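2021-06-29

Up too early again. Hot already by the time I got the coffee on. Going to write this fast, Sarita is picking me up and I still have the bed to deal with.

So. Linen day. Been putting it off since I got back from Bristitura and it could not be put off anymore, the closet door wouldn't shut. Pulled the whole lot out onto the floor before I could change my mind. Sheets, the old sheets, the sheets that are older than those. A tablecloth I have never once used. Pillowcases with no partner. One sock, not mine I think.

Three piles. Keep, rags, Sarita. Sarita's pile is for the shelter drive at Kushwaha, she's doing the pickup with her car and keeps texting me "anything soft". They take blankets but no pillows. Asked about the pillows twice, still no.

The rag pile got big fast. Both gray bath mats. The sheet with the bleach spot, which I've been turning to the foot of the bed for what, two years. Felt bad for a minute then cut it up. Good scissors too, Mom would have yelled.

Washer: three loads. First one went off balance and walked itself halfway accross the laundry room, had to go down and shove it back and split the towels up. The machine on the left eats quarters again. Wrote a note for the super and stuck it on the lid. The last note was from March and it was still there, so.

Tarun called in the middle of load two. He got the Drokness job!! Well, the second interview, but he's talking like he got it. Wants to know should he buy a suit. Told him wear the one from the wedding. He says it doesn't fit. I said it's a second interview at a warehouse company, wear a shirt. He was quiet and then asked me what color shirt. Forty minutes of this while I folded fitted sheets with the phone in my neck. Neck hurts now. Happy for him though, really am. He's been so low.

Fitted sheets — gave up on the proper way. Rolled them. They fit on the shelf rolled and I don't care.

Lunch standing up, crackers and the end of the hummus. Must buy: dish soap, bread, lightbulb for hall, those cedar things for the closet. Looked at the cedar things online, 15 dollars for a bag of balls. For wood. Will look at the dollar place first.

Found in the back of the closet: my Prondness receipt for the mattress, which I tore the apartment apart for last winter. $449 and the warranty is no good without it. Put it in the kitchen drawer with the passport. WRITE THAT DOWN. Kitchen drawer, with the passport.

Also found the hot water bottle, the cover for the hot water bottle (different shelf), and a birthday card with a check in it from Aunt that I never cashed. From ages ago. Do I tell her? I don't think I tell her.

Afternoon did the bed finally. Flipped the mattress by myself which was stupid, got it stuck on its side against the lamp and stood there holding it up like a door. Lamp ok. Clean sheets on, then the big teal fleece with the flowers on top. I know, fleece, end of June. But the window unit blows right on my feet all night and I wake up freezing, and it makes the room look like somebody lives in it. I love those big silly flowers. Sarita says it looks like her grandmother's sofa and I said good, I liked your grandmother's sofa.
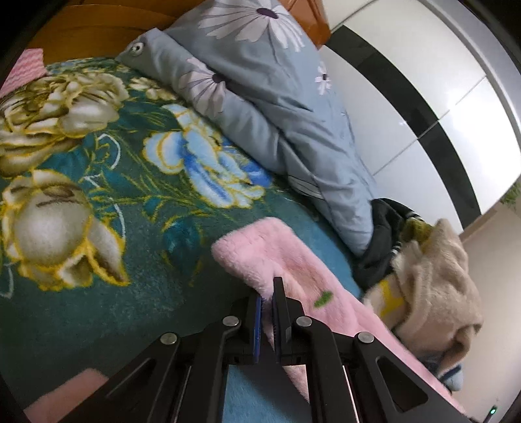 The flower blanket, and the pink towel not put away yet.

The pink towel I can't decide on. It doesn't go with one single thing in the bathroom. But so soft. It has been in the keep pile, then in Sarita's, then back. Little green mark on it shaped like a leaf, looked at it for way too long. Leaving it on the bed for now, will decide when she gets here. Probably keep. If I keep it I have to give up one of the white ones, that's the rule, I made the rule.

Later — Sarita came and went. Took two bags and the tablecloth, she wants the tablecloth for herself, fine. Didn't ask about the towel and I didn't bring it up. We got noodles after and sat in her car with the windows down and she told me all about her landlord, who is raising her to 1735 starting in the fall. For that kitchen! You can't open the oven and the fridge at the same time. She might look out by Kushwaha where it's cheaper, but then it's two buses to work. Told her to come look at the place upstairs from me, it's been empty since spring. She made a face about the stairs.

Home by nine. Closet door shuts. Opened and closed it a few times just to hear it click.

Tomorow: call the dentist back, return library books (12 days late, oh well), text Tarun about the shirt. Blue. Tell him blue.

Feet cold already. Going to bed.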